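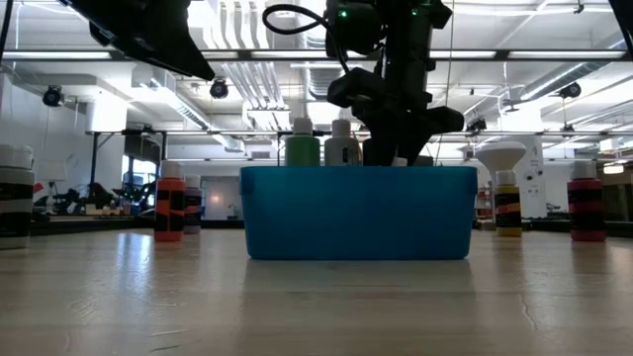 Lamrani wrote: The arm stops while it is lowered over the bin and will not accept a move command until power is cycled. The gripper stays in whatever position it was in. We have lost bottles from the grip on restart and we do not consider the station safe to run unattended. Please treat as urgent.

Ticket 488
Opened: 7/7/20
Product: Cirkia two-arm tabletop station
Gripper controller: Gisetti, revision 8
Site: Lamrani
Category: Unplanned stop, loss of grip on restart
Priority: Raised from Normal to High
Status: Resolved, monitoring

Entry 1, Prillow Support
The request has been received and assigned. The site is asked to stop unattended operation until further notice and to keep hands outside the reach of both arms while power is on, including after a fault stop. A stopped arm must be treated as able to move. Please send the controller log covering the most recent stop and state which arm was in use. Do not update the gripper controller before the log has been saved. An update clears it.

Entry 2, Lamrani
Log attached. The stops occur on the right arm only. The left arm has completed the same bottle transfer without a fault. The stop is not tied to one bottle or one color, and it has also occurred with nothing in the gripper. Closing force on both arms is set to 70 percent, as delivered.

Entry 3, Prillow Support
The log shows code 21 at each stop. Code 21 is recorded when the station controller loses contact with the gripper controller for longer than the permitted interval. The arm then holds its position, and this explains why it remains down over the bin. The loss of grip is a second matter. On restart, the gripper controller runs its homing routine, in which the fingers open fully before the first command is accepted. Any bottle in the fingers at that moment will be released.

Interim instruction to the site: after a code 21 stop, do not restart with an item in the gripper. Switch off the station, wait for the status lights to go out, support the item by hand, and free it with the manual release. Move the arm clear of the bin before power is restored.

Entry 4, Lamrani
Instruction posted at the station. One further stop since the last entry, again code 21, right arm. Staff report that it happened as someone walked past the table. It could not be repeated on request. Closing force was lowered for a short test and made no difference. It has been returned to its original value.

Entry 5, Prillow Support
Closing force is ruled out. The remark about a person walking past is useful. Please provide a view of the full station from above, with the floor on the right side included.
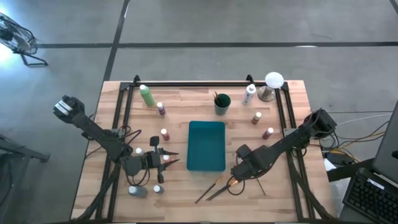

Code 21 in one arm only, with no link to load or position, is most often a cable or connector fault. The gripper controller, the arm and the settings can each be checked remotely, and all have passed. The routing at the site cannot be. In the view supplied, the black, yellow and white cables from the base of the right arm lie in a tangle across the floor, where they can be stepped on or pulled. The gripper signal cable must not be left in that condition. With the station switched off, the site should separate the signal cable from the others, check both connectors for bent pins, and secure the cable to the table with slack at the base.

Entry 6, Lamrani
Work completed with power off. The signal connector at the base of the right arm was not fully seated, and its locking collar was open. No bent pins were found. The connector has been locked and the cable fixed to the underside of the table. The remaining cables are under a floor cover.

Entry 7, Prillow Support
The loose connector is accepted as the cause of the stops. The restart behavior is unchanged and remains a hazard after any fault. Gisetti has been asked to add an operator prompt before homing and has indicated September for a revised release. Until that release is installed, the instruction in Entry 3 stays in force for both arms.

Entry 8, Lamrani
No code 21 since the connector was locked. Attended operation only. We request that the ticket remain open for the homing change.

Entry 9, Prillow Support
Agreed. Status set to Resolved, monitoring. The homing change will be tracked under the same ticket number.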